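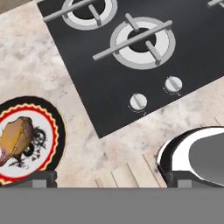
Cooktop, plate and open gripper in the Kuneo simulation

Druvcombe Kitchen Staff Meeting
Minutes, May 10, 2026

Present: Homa Mazandarani (kitchen manager, chair), four cooks from the hot line, two from prep, the dish room lead, one person from Kermani by phone for items 2 and 3.
Apologies: the evening supervisor.

1. Minutes of the last meeting
Accepted with one correction. The February minutes said the walk-in door had been repaired. It was inspected, and the part is still on order. Homa to call again.

2. Kuneo arm, where things stand
Kermani reported that all work so far has been in simulation. The task is moving food between a plate on the counter and a pan on the burner. They have logged 3453 runs in the simulated kitchen and are still changing the grip. No arm will come to Druvcombe until the staff here have seen a full demonstration.

A cook asked why the kitchen in the simulation looks like somebody's home, with tiles and blue cabinets. Kermani said it is a standard kitchen they already had, and a model of our line is planned. The cooks said our burners are set closer together and the shelf over them is lower, so anything learned about reach may not carry over. Kermani agreed to send someone to measure.

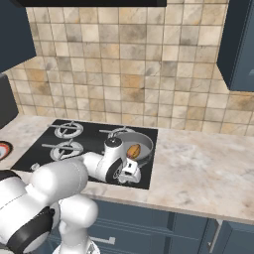 There was a longer discussion about who does what once the arm is on the line. Homa said the plan covers lunch only, for now at 219 meals a day, and that one cook would stay at the station the whole time. That cook would load the plates, set the heat and check that food is done. The arm would not touch the knobs. Two of the cooks felt this is the dull half of the job – watching and loading – and asked that the post rotate every shift. Homa agreed to put the rotation in writing before any trial.

Hours: Homa has it from the owners that no hours will be cut during the trial. She could not say what happens after. The hot line asked for this to be minuted.

Wrists and burns: prep pointed out that lifting full pots is what hurts people here, more than moving single pieces of food. They asked whether an arm could take that on. Kermani said full pots are not in the current work and would need a different look at weight and spills. To be raised again when Harneck, our sister site, gives its own list.
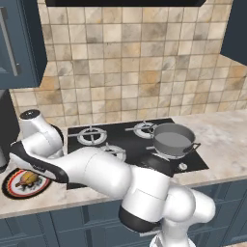
Simulated arm reaching across the cooktop, with the pot to the right and the plate to the left

3. Space and safety
The arm's base would stand in front of the counter, where people now walk through with trays. The dish room lead said the aisle is already tight at noon. It was agreed to tape the footprint on the floor and work around it for a week before anyone decides. The stop button must be reachable from both sides of the station. Cleaning of the arm at close is not yet assigned – dish room does not accept it by default.

4. Training
Around 200 dollars per person is set aside. Training is to be on paid time. Anyone who does not want to work beside the arm can tell Homa privately.

5. Other business
New aprons are in. Size large is short by one box.

Actions
Homa: written rotation, walk-in door part, floor tape.
Kermani: site measurements, date for the demonstration, answer on full pots.
Hot line: list of lunch items they would not hand over.

Next meeting to be set when Kermani has a demonstration date.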